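Two-arm bench cell
From the Landen Shared Workshop encyclopedia, Machines and Builds section
Also called: the Kerer table, the twins
See also: Aluminum extrusion; Cable management; Grippers; Teleoperation

A two-arm bench cell is a pair of small robot arms bolted to one edge of a table, close enough together that both can reach the same patch of tabletop. People build them at home and in shared shops because one arm is fun for a few weekends and then you want it to hold something still while it does something else to it, and it can't. So you build another one! Ours is named after the Kerer, the arm design we started from, although so many parts have been swapped by now that the name is mostly sentimental.

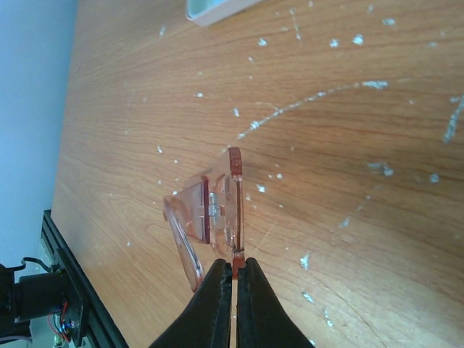

Canan Uysal
Section editor, Machines and Builds
Entry last revised 23 August 2024

Origin of the build

I started the first arm on my kitchen counter. Mahnaz Najafi had the bench next to mine at Landen and a set of motors left over from a camera slider she'd given up on, and we agreed that if I hauled my arm over she'd help me build its mirror image. That was in September, and we figured on being done in a month (ha). The second arm moved on its own power the following spring.

The build log in the shop binder runs to 64 pages, most of them Mahnaz's, and if you're thinking of making one of these you should read hers before mine. Mine has a lot of exclamation points and very few measurements.

Frame and table

The usual frame for a cell like this is black slotted aluminum extrusion. It's pricey next to lumber, but you can slide a bracket along it and tighten it down again as often as you like, and on a first build you will be sliding brackets constantly. Both our arms stand on one beam along the near edge, with rails down the sides and across the back and a post at each far corner. There are walls on three sides, which keep dropped screws on the table and give the cameras a plain background to look at.

The top has a wood-grain finish and I love it, though I should warn you about it. Swirly grain is hard on vision software. An early version of our object finder, which we named Farahani after a street I used to live on, was very sure that one of the oval knots was a coaster. It tried to pick up that knot every time we ran it. A plain matte mat fixes this in a minute, and we own one, and it's usually rolled up on the shelf.

Tabletops in these cells get marked up fast. Finger tips come down a hair too low, glue flakes off whatever somebody was testing, and before long you've got white specks and scratches all over. I wipe the top down before any camera work, and what doesn't wipe off stays.

Arms

Each arm goes base, lower link, elbow, upper link, wrist, gripper. The links on ours are white and the motor housings and wrists are black. Mount the bases so the elbows go outward when the grippers come together in the middle. We had them the other way for a while and the elbows met before the fingers did, with a noise I can still hear.

The elbow joints are bulky because they hold up everything past them. If you're on a budget, spend your money there and save it at the wrist. Nimport, the supplier most of us at Landen order from, sells matched pairs, and it's worth paying for the pair so that both arms sag by the same amount under load.

Grippers

Two-finger grippers are standard on home builds. Ours are matte black and taper toward the tip, and they pinch. That suits blocks, pens and bottle caps very nicely. Thin curved stuff is where you find out how good your alignment is, and clear thin curved stuff is the real test, for the fingers and the cameras both.

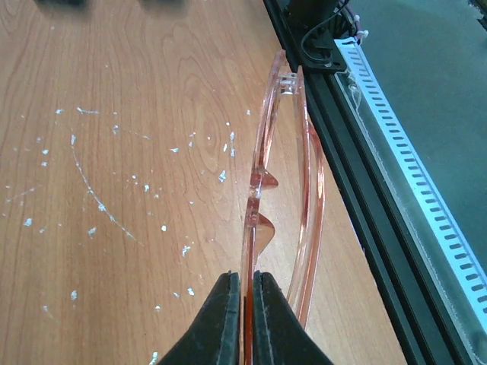

Safety glasses pinched between the fingers, close to the side rail.

Safety glasses have become the standard hard object in our cell. They're see-through, so the grain of the table comes right through them and the software has very little outline to go on. They also flex. Close too far and the plastic bends, close too little and the whole thing pivots around the finger tips like a weather vane. Mahnaz's advice is to grab a thick edge and go slow, and to set the closing force with a cheap pair before you let the arm anywhere near one you wear.

We ran a long series of pickups with tinted glasses and logged every one. Out of 3000 tries the log has 2911 good grips, counting a grip as good when the glasses stayed off the table for a slow count of five. I was thrilled with that. Mahnaz wanted to talk about the misses — and she was right to, because a big share of them came from one corner where the arm was nearly at full stretch.

Wiring

Wiring is where home builds get ugly, and I say that with affection. Every joint adds cable, and the cable has to have slack for the full swing of the arm without having so much that it droops into the work. High loops over the top of the arm are the easiest answer. They look silly and they work well.

For everything that doesn't move, use slotted duct. You push the wires in through the slots and you can get them out again later, which you will need to do. Put a run of it along the front between the two bases, where you can reach it without leaning over the arms.

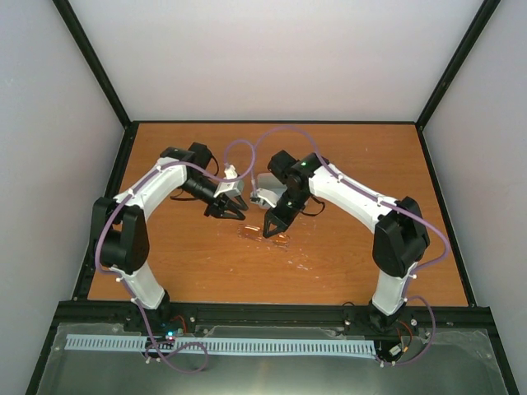 The control boards should live down there too, one near each base, so the motor wires stay short. Pick boards with a status light you can see from a chair. I spent a whole evening once hunting a fault in my code when the board simply had no power, and a glance at the LED would have told me.

Label both ends of every cable before you route it. There are 39 labels on ours and I wrote most of them after the fact, lying on the floor with a flashlight in my teeth.

Running and safety

Wire the stop button first and keep it where your non-typing hand rests. Small arms feel harmless, and a two-arm cell has a pinch point that a single arm doesn't, right in the middle where the grippers meet. Keep your hands out of the cell when the motors are live, even for a quick nudge of the object. At Landen you need a sign-off on the button and the home position before you run the twins alone, and either of us can do it with you in a single session.

Open questions

Mahnaz wants to shift both bases inward by one slot to get rid of the full-stretch problem. I think that brings the elbow trouble back. There's a sketch of each layout in the binder, after the wiring pages, and comments in pencil are welcome.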